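Can a robot clear your table yet? How to set a fair test, and how to read the result

Every few months somebody sends me a clip of a robot folding a shirt and asks whether it's time to stop doing the housework. My answer hasn't changed much. Before you believe a clip, or spend money on the strength of one, run a small test of your own. This page sets out the one we use at Brombridge, which needs a table, two baskets, a tray and a handful of things you already have in a drawer.

You will need access to a two-armed machine for an hour or so. If you haven't got that, read on anyway, as the same steps will help you pick apart somebody else's demonstration.

Step 1. Choose a boring job

Pick a chore that no one would film for fun. Ours is sorting: a few mixed things start on a tray and have to end up in one of two baskets. A child of four can do it while talking about dinosaurs.

Resist the urge to choose things that suit the machine. Blocks and foam balls tell you next to nothing. Go for one soft thing, one upright thing that will topple if it's nudged, and one thing with a cable. The cable matters most. Firms love to show a robot lifting an apple, and I have yet to be sent a sales video starring an extension lead.

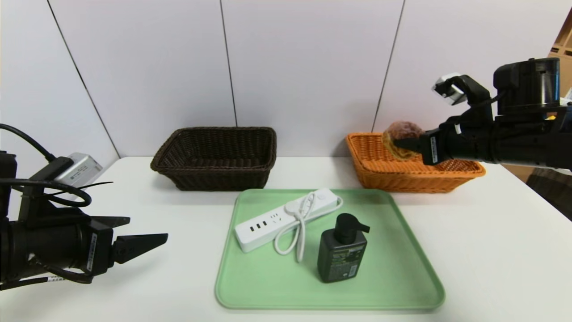
Sorting from the tray: power strip and pump bottle on the green plastic, one round item in the gripper.

Step 2. Write down what counts as done

Do this before anyone switches anything on. "Tidy" is far too vague and leaves room for argument afterwards. Our rule sheet says that each thing must be fully inside the correct basket, with no part hanging over the side, and that the person in the room may not touch anything until the run is over.

Put in a time limit too. We allow 2 minutes for each thing. It's generous. If you think it's too generous, good, make it shorter.

Decide as well who, or what, is doing the thinking. Plenty of impressive clips show a person steering the arms from a few feet away. There's nothing wrong with that as a way of teaching a machine, but it tells you about the person's skill and very little about the robot's. Ask the question outright and write down the answer you get.

Step 3. Set the table up badly

Lay the things out the way a tired person would leave them. The bottle shouldn't face the same way every time, and the cable shouldn't be neatly wound for the machine's benefit on every run. Move the tray a hand's width between runs. Swap the baskets over.

Nevzat Dönmez, who wrote the first version of our sheet, used to shift the tray while the salesman was fetching coffee. It sounds unkind, and it taught us more than the brochure did.

Step 4. Look at the job from the gripper's end

A view from the side of the room flatters every machine. If there is a camera by the fingers, ask to see what it shows. You soon notice how narrow the job looks from down there, and how much the machine has to work out from a corner of something.
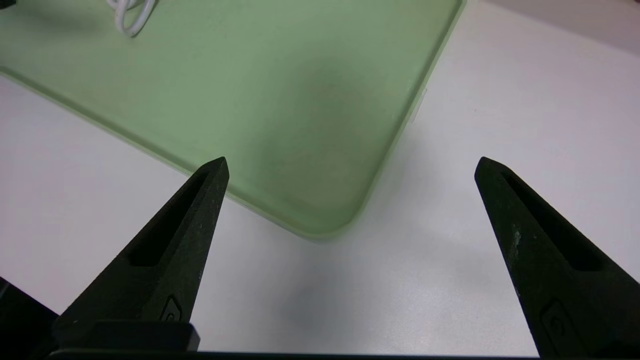
Between the fingers: the corner of the tray, with the coiled white cable up at the top.

Think about how you would pick up a coiled lead with two stiff prongs. You'd want to know which loop was on top and whether pulling it would drag the rest along. Your own fingers sort that out by feel while you look at something else. Two prongs have to get it right mostly by sight, or by having met something very similar before.

Step 5. Run it more than once

One good run is luck until you've seen the rest. We do 64 runs on a single layout, then change the layout and start again. It's dull. Bring a flask.

Record every run, including the ones the maker asks you to leave out because the light was wrong or the battery was low. Your kitchen will have wrong light and low batteries as well. The Gerkstead trial logged 2567 attempts this way, and 2314 of them met the rule sheet. People read that figure as a triumph. I read it as 253 times when somebody had to get up and sort it out by hand, which is a lot of getting up for a job that takes a person a few seconds.

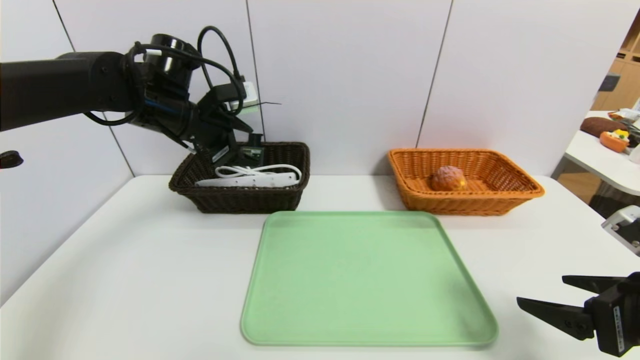
Should a dropped item count as a failure?
Count it as one if the machine doesn't pick the item up again within the time limit. A drop followed by a proper recovery goes down as a pass, with a note beside it.

Step 6. Note the small failures

A pass or fail mark hides a good deal. Keep a column for odd behaviour: long pauses, a basket nudged out of place, a grip tried again and again. Nurer, the first of the two set-ups we compared in March, scored well but hesitated over anything with a lead. Çetinkaya was quicker and rougher. Neither would be welcome near my mugs.

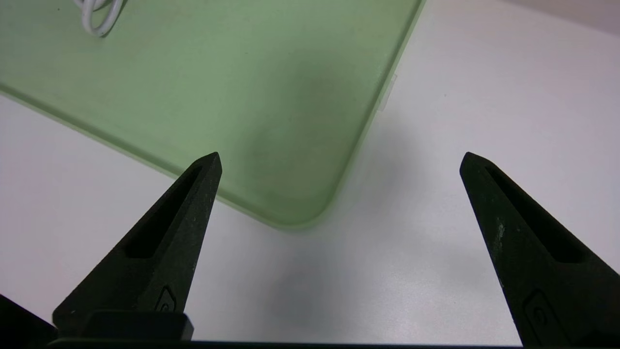
How long should I leave between runs?
Long enough to put everything back properly and write your notes, and no longer. If the machine needs a rest or a restart, add that time to the total.

Step 7. Work out what it saved you

Add up the setting out, the watching, the rescuing and the putting back. Compare that with doing the job yourself, once, at your normal speed. In a home, I've never seen the machine come out ahead. On a shop floor, with the same few things arriving all day, the sum is closer, and I'd test it again each year before ruling it out.

If a seller won't let you run all seven steps, ask for steps 2 and 5 as the bare minimum. Take your own extension lead.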